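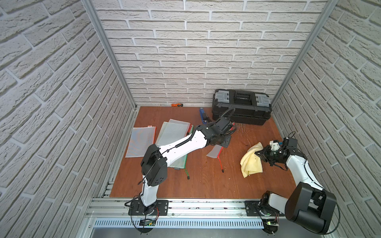

3. 道具箱とメッシュポーチの仕分け

机まわりの棚と箱の組み立てまで終わった方、おつかれさまでした。ここからは中身の話です。私はこの章を書くのがいちばん楽しみでした(組み立ては正直ちょっと苦手なんです)。

使うのは、取っ手つきの黒い樹脂の道具箱がひとつと、ファスナーつきのメッシュポーチが何枚か。道具箱は、ふたの両端に透明な小物入れがついているタイプを前提に書いていきます。ふたが平らなタイプをお使いの場合は、3-3を飛ばして3-4へ進んでください。

ちなみにこの手順、もとはTsikataの共同作業室で配っていた紙一枚のメモでした。それを読んだNermina Georgievさんに「字が小さすぎる!」と怒られて、書き直しているうちにどんどん長くなって今に至ります。

3-1 始める前に

(1)床か机の上に、道具箱とポーチを全部並べられる広さをあけます。ポーチは重ねるとファスナーの引き手どうしがからむので、広いほどあとが楽です。

(2)道具箱は壁ぎわに寄せて置きます。ふたを開けたときに後ろへ倒れにくくなりますし、手前が広く使えます。ただ、寄せすぎるとふたが壁に当たって途中までしか開かないので、一度開けてみて位置を決めてください。

(3)カッターナイフの刃がしまってあるか見ます。出ていたら、ほかのことより先にしまってください。

注意:カッターは作業のあいだ、手の届きにくい奥のほうに寝かせておきます。手前に置くと、ポーチを引き寄せたときに一緒についてきます。私はこれで一度ひやっとしました。

3-2 ポーチの役割を決める

色で決めるのがいちばん早いです。ラベルを貼る方法も試したんですが、メッシュには全然くっつきません。縁やファスナーの色を目印にしましょう。

・灰色にオレンジの縁のポーチ:書類と取扱説明書。半透明なので、表紙を外側に向けて入れておけば開けずに読めます。
・薄い緑のポーチ:布もの、テープ、ひもなど、かさばるけれど軽いもの。
・赤いファスナーの小さい灰色のポーチ:ホチキスの針、替え刃のケース、クリップ。小さいほうを細かいもの用にします。

手元にある色が違っても気にしなくて大丈夫です。大事なのは一度決めたら変えないこと。Etornam Dogbeさんは途中で緑と灰色を入れ替えて、そのあとずっと替え刃を探していました。

(1)空のポーチを一枚ずつ平らに広げ、ファスナーを端から端まで動かします。引っかかるところがあれば、糸くずを抜いてください。

(2)中に入れるものを、ポーチの上に仮置きします。まだ入れません!入れてしまうと、足りないものが見えなくなります。

(3)仮置きのまま全体を眺めて、迷うものはひとまず道具箱の前に集めておきます。

(4)決まったものから順に入れ、ファスナーを閉めます。引き手は全部同じ側にそろえておくと、立てて収納したときに指でたどれます。

メモ:ポーチの厚みは30ミリまでにしてください。それ以上になると道具箱のふたが浮きます。厚みがはみ出すときは、中身を減らすより二枚に分けるほうがきれいに収まります。

3-3 ふたの小物入れ

透明な小物入れは、つい何でも入れたくなる場所です。私も最初は輪ゴムから乾電池まで詰め込んでいました。今は左右で役割を分けています。

(1)左の小物入れには、毎日使うもの。消しゴム、付箋、短い鉛筆など。

(2)右の小物入れには、ねじやワッシャーなど、こぼれたら困るもの。

(3)黒い留め具を閉め、指で軽くふたを押して浮きがないか見ます。

注意:留め具が閉まりきっていないまま取っ手を持ち上げると、中身が床に散らばります。ねじを一箱まるごとこぼすと、拾うのに本当に時間がかかります。Augustina Essienさんと二人で床に這いつくばった午後のことは、今でもときどき話題になります。

3-4 コードと細い線

仕分けの最後に残るのが、たいていコード類です。くるんと丸まった癖のついたケーブルや、灰色の細い線の切れ端のようなもの。どれも捨てていいのか分からなくて、道具箱の脇にたまっていきますよね。

(1)道具箱の右側にまとめて寄せます。ポーチのほうへ持っていくと、メッシュの目に線の先が刺さります。

(2)両端にプラグがあるものと、線だけのものに分けます。

(3)プラグのあるものは、ゆるい輪にして面ファスナーの帯で留めます。きつく巻かないでください。

(4)線だけのものは、使い道が今すぐ言えるものだけ残します。言えなかったものは、Abdelkrim Kabbajさん流に「保留」の封筒へ。月末に封筒を開けて、それでも言えなければ処分します。

3-5 道具箱に収める

いよいよ本体です。順番どおりに入れていけば、蓋を閉めるときに押し込まなくて済みます。

(1)底に重いものを入れます。工具がある方は工具、ない方はテープ台など。

(2)ホチキスは底に寝かせます。立てて入れると、ふたを閉めたときに上から押されて針が出てしまうことがあります。青に黒のホチキスなら黒い箱の中でもよく目立つので、隅のほうで構いません。

(3)カッターは刃をしまったまま、ホチキスと反対側の端へ。オレンジ色のものを選ぶと、暗い箱の中でもすぐ見つかります。ポーチの中には入れないでください。メッシュが切れます。

(4)薄いポーチから順に、ファスナーを上にして立てて並べます。書類のポーチが箱より大きい場合は、無理に折らずに箱の外、棚のすき間に立てます。

(5)ふたを閉め、取っ手を持って少しだけ持ち上げます。中でごろごろ動く音がしたら、緑のポーチを詰めものがわりに動かして調整してください。

3-6 うまくいかないとき

ふたが閉まらない:ファスナーの引き手が縁にはさまっていることが多いです。まず引き手を内側に入れてみてください。

ポーチのファスナーが途中で止まる:中身が角ばっていませんか。角を下にして入れ直すと動くことがあります。

どこに何を入れたか忘れた:付録の一覧表を印刷して、ふたの裏に貼ってください。Wovlowの表計算で作ったものですが、紙に手書きでも十分です。Ewurabena Abubakariさんは写真を撮って貼っていて、これもなかなか良い手だと思います。

床板に傷がつく:道具箱を引きずらず、取っ手で持ち上げて動かします。木目の床だと小さな傷は目立ちにくいのですが、角が当たると深めに入ります。気になる方はフェルトを貼ってください。

次の章では、道具箱の置き場所と、棚の高さの合わせ方に進みます。一覧表の記入がまだの方は、先に済ませておいてください。

(この章の最終更新:2021/06/01)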